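Home Shop Bedding Sheets Blankets Care Stores Cart (0)

Arkdale Printed Bedding, Pink

Sold by Pilton. In stock at the Grondelness warehouse and the Mansilla store.

A garden print for the bed, with trees on the bedding and smaller plant prints on the pillowcase. The cream cover is sold separately.
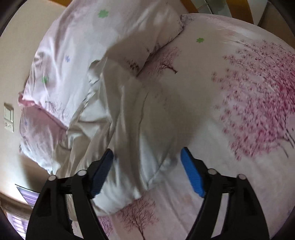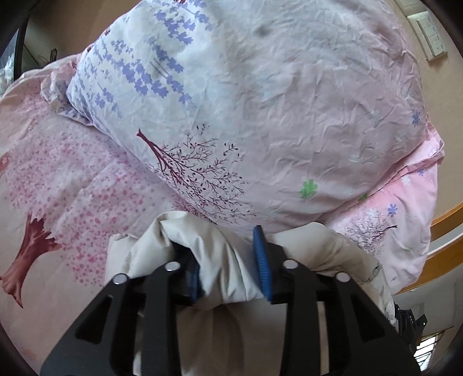 Can the set go in the dryer?

Tumble dry it on low and take it out while it still feels very slightly damp. Finish it on a line or over a door. High heat sets creases that are hard to get out later, and it will fade the print sooner than washing does.

What you get

The basic set has one flat sheet and two pillowcases. Extra pillowcases are sold one at a time, in the same print. Pillows are not part of the set. The cases have an open end with an inside flap, so there are no buttons or zippers to lie on.

Packed weight of the queen set is 1,295 grams. It comes folded in a paper sleeve inside a plain carton.

About the print

The print is repeated over the whole cloth and cut where the piece ends. This means no two pillowcases show exactly the same part of the pattern. One may have more of the lavender and the next may have more of the branches. If you order extra pillowcases later, the colors can be a little lighter or darker than the first ones. We keep the print runs as close as we can but we can't match an older set exactly, and one that has been washed for a year will be paler than a new one.

The print is on one side. The back is plain with a faint trace of color showing through.

Sizes

Twin, full, queen and king. Twin comes with one pillowcase instead of two. Measure the mattress before you order, including the depth. If you use a thick topper, go up one size, or the sheet will pull out at the foot of the bed.

Washing

Wash the set before you use it for the first time. It comes stiff out of the package and softens after a couple of washes.

Warm water, mild detergent, no bleach. Turn the pillowcases inside out. Close any zippers on other things in the load or wash the set alone. Keep the spin at 600 if your machine lets you choose, and shake each piece out as soon as the cycle ends. Left in the drum overnight, it will come out creased.

Iron on the plain side, medium setting. Most of our customers skip ironing and just smooth the sheet by hand when they make the bed.

We test our printed bedding through 50 home washes. At the end of that the pink is softer and the finer lines in the print are less sharp. The seams should all still be sound. If a seam goes before that, send us a photo of it with your order number and we will replace the piece.

The cream cover

Many people ask for something plain to go over the print. The Arkdale cover in cream is padded and light enough to fold over the foot of the bed in summer. It takes longer to dry than the sheet, so wash it on its own day if you have a small machine. Shake it well afterward and move the filling back into the corners with your hands. It should be dry all the way through before it goes in a closet.

Store it loosely folded. Vacuum bags flatten the padding and it can take a week to come back.

Delivery and returns

Orders leave Grondelness the next working day if they are placed before 2 p.m. You can pick up free at Mansilla; we will send a message when the package is on the shelf. The king size is made in smaller numbers and the next lot is due in June.

Unopened sets can come back within 14 days. We can't take back a set that has been washed or slept on unless there is a fault in it. Check the size on the paper sleeve before you open it. Most of the returns we get are full sets ordered for queen beds.

3 comments | 12 shares

Related items

Arkdale extra pillowcase, pink print
Arkdale padded cover, cream
Arkdale printed bedding, pale green
Pilton mattress protector, deep
Pilton pillow, firm
Pilton closet storage bag, medium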